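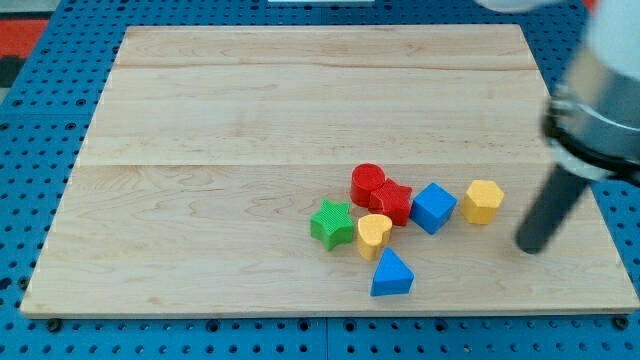

Minutes - Requena Toy Library, Sorting Group

27 May 2018, back room. Quorum met.

1. Previous minutes
Approved with one correction: the shelf order was placed with Dusero, not Ondix.

2. Shape blocks
The group looked at the plastic blocks on the maple board. The set has stars in red and green, a yellow heart, a blue cube and a red cylinder, among others. Members liked the ribbed tops, which give small hands something to feel. Agreed to lend the blocks as one set under a single catalog number, 2791.

3. Boards
One member asked if the seam between the planks could trap dirt. Agreed to wipe boards along the grain and check the seams at each return - no soaking.

4. Storage
Skollero quoted $300 for 40 lidded bins. Approved. Labels will be printed in house.

5. Loan period
A proposal to extend loans to five weeks was discussed and held over to September.

6. Other business
The door key is still missing. The lock will be changed if it is not found.

Meeting closed.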